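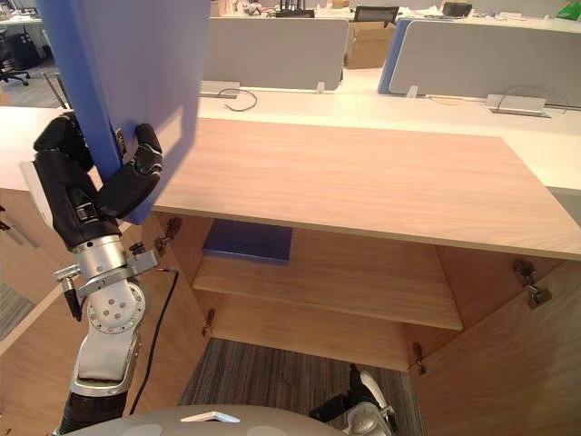
Lever arch folders in a low cabinet, stand them up or lay flat?

Setting up a home office corner for my mom's paperwork (she ran a little alterations shop, Gallardo, closed it in November and now all of it lives with me). I have a low wood cabinet, open front, one shelf in the middle. Secondhand, no label, seller thought it was a Jekby but who knows. Folders are the big blue ones with the finger hole in the spine.

Problem. Standing up they're too tall for the space over the shelf. Misses by maybe the width of my thumb. Laying flat they go in fine but then I have a stack and the one I want is always on the bottom. Also the shelf isn't adjustable, no row of holes inside, I checked both sides.

Do I just live with flat? Put them on top of the cabinet? Take the shelf out?? Mom wants to be able to get at the tax ones without calling me. She's short and her wrists are bad if that matters.

Posted by Brayan Guzmán

Rosaura Correa
Did books for small shops for years so I have opinions lol. Flat is OK but keep it to 2 high, 3 at the very most. Past that the bottom one gets squashed and the rings stop closing right, you get that gap where pages slip out. Ask me how I know.

Flat ones go in spine facing OUT. Label on the spine, written sideways so it reads right when the folder is lying down. Everybody labels them for standing up and then you're tilting your head all day.

What I'd do with yours:
Tax folders on the shelf, left end or right end, whichever side she reaches with. One pile only.
Old receipts, invoices from closed years, bottom board. She won't need them much.
Whatever she's using this month stands on top of the cabinet with a bookend. A heavy one. Those thin metal ones slide right out from under a full folder, I had a Brinix pair and gave up on them.

For the wrists, split the fat folders. A full one is way heavier than people think and she'll be pulling it out by the spine with one hand. Half full is so much easeir. Costs you a few more folders, worth it.

Don't take the shelf out til you know how it's fastened. If it's glued in, it may be part of what keeps the cabinet square.

grindenis_4000
just cut the shelf down

Brayan Guzmán
Cut it how? It goes the whole width.

Rosaura thank you, splitting them is smart, didn't think of that. Looked underneath with a flashlight and there's a bead of glue all the way along so the shelf stays. Going flat, tax stuff on the left. She's left handed.

One more thing, are the shorter folders any good? Same kind but not so tall? Then the whole thing could stand up.

Rosaura Correa
They make them for smaller paper but your letter size sheets won't fit without folding, and folded tax papers are a pain to go thru. If you really want standing, do magazine boxes turned on the long side, pages in plain manila inside. Measure the opening at the FRONT edge and again at the back, old cabinets sag and you lose a little in the middle too.

Put a bit of felt on the shelf if the folders have metal corners. They scratch.

Page viewed 3206 times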